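Section 4. Good practice before you record a single run

This section picks up once the Arnemora bench package is installed and the simulator opens without complaints. If you are still getting licence warnings, go back to Section 3 and sort those out first, as a few of the checks below will pass when they shouldn't.

What follows is the set of house rules we use on the two-box sorting task. They are short, and most of them came out of runs we had to throw away. We like them a lot – a clean session is a real pleasure to work with afterwards, and you can feel the difference the first time you open the logs and everything lines up!

4.1 Freeze the layout

1. Load the task file and let the physics settle. Wait for the status line to read STILL before touching anything.

2. Save the settled layout under a new name. Never overwrite the one supplied.

3. Open the layout report and read through the poses of both boxes. Any box that has shifted more than the tolerance in your task file goes back to its starting pose. Don't nudge it by hand in the viewer; type the values in.

4. Lock the boxes, the supports at their bases and the pedestals. The arms stay unlocked.

5. Write the random seed in the session sheet. Our own reference sessions use seed 1727, so please pick another one for your work, or your files will collide with ours on the shared server.

Note: locking an object after an arm has touched it stores the touched pose. If you have driven an arm at all since loading, reload and begin again from step 1.

4.2 Starting pose and clearance

The rule is simple to state. At the start of every run the gripper is empty, it hangs clear of both boxes, and no arm on a neighbouring pedestal is reaching over the working side of the table. Everything that is going to move should have room to move before you press Run.

6. Send all arms to their HOME pose with the group command. Sending them one after another is allowed, but leave the collision monitor on while you do it.

7. Look at the table from the front camera and then from directly overhead. A gripper that seems well clear from one side may be right above a box when you check from the other.

8. Confirm that the slots in the front of the boxes are open towards the front camera and that nothing is hanging across them.

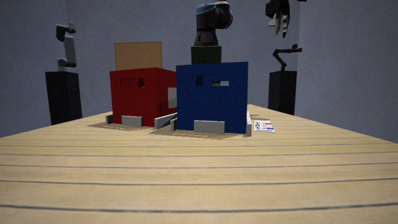
Debashish Paul wrote to us after the first issue of this guide that clearance rules in simulation struck him as too fussy, given that a simulated arm can't hurt anybody, and that he would happily let people start from any pose they liked so long as the run finished. He added that his group at Luvmont had dropped the overhead check altogether and saved themselves a good deal of clicking.

We thought hard about that, and we did loosen one thing as a result: the overhead check is now needed once per session and no longer before each run. The rest stays. Runs written here are replayed on hardware at Birville, and a trajectory that begins with a gripper scraping along the top of a box will do the same thing on a real bench, with a real motor pushing. Habits carry over too. Anyone who has learned to start clean in the viewer will start clean next to a machine.

CAUTION: Never send a trajectory to hardware if its first recorded pose is different from HOME. The bench controller will try to join the two in a straight line.

4.3 Speed and force limits

9. Set the joint speed cap to 45 degrees per second for all arms. You can go lower. Going higher needs a note in the session sheet and a second name beside it.

10. Leave the contact force limit at the package value. If a run stops on the force limit, the run has failed; log it as failed and move on.

11. Set the log rate to 1000 samples per second. Halving it makes for smaller files, but the contact events get smeared and the Atinga checker will reject them.

12. Turn off viewer smoothing. It is lovely to watch and it hides jitter.

Note: the speed cap applies to each joint separately. Two joints moving together near the cap can carry the gripper tip a good bit faster than you expect, so watch the tip speed readout on your first few runs.

4.4 During the run

13. One person drives and only that person touches the controls. If you swap over, pause, say so in the log, and carry on.

14. Don't move the camera while a run is being recorded. Set the view first.

15. If a box moves when it shouldn't, stop. Locked objects do not move, so a moving box means the lock was lost and every run since the last layout report needs looking at.

16. Let the run end by itself. Stopping early because the result looks certain leaves you with a log that the checker can't score.

Keep every failed run. We can't say this warmly enough – failed runs are wonderfully useful! When we went back through our own, most of the changes in this issue of the guide came straight out of them, including steps 5 and 12.

4.5 After the session

17. Send the arms to HOME again and take a second layout report. Compare it with the first. They should match line for line.

18. Run the checker on the whole folder, including the failures. A full session of 2000 runs takes around an hour on an ordinary desktop machine.

19. Fill in the session sheet: layout name, seed, speed cap, log rate, driver, and any swaps. Leave nothing blank; write "none" where there is nothing to report.

20. Copy the folder to the server and make it read-only.

CAUTION: Do not tidy file names after the checker has run. It stores the names inside its report, and a renamed file counts as a missing one.

4.6 When you want to break a rule

Sometimes you will have a good reason, and we would love to hear it. Steps 6, 9 and 11 may be changed for a single session with a note in the sheet. Steps 4, 10 and 16 may not be changed for anything that will be replayed at Birville. All the others are open to discussion, and the change log at the back of the guide lists who asked for what.

Section last revised May 11, 2022. Section 5 covers replaying a checked session on the bench.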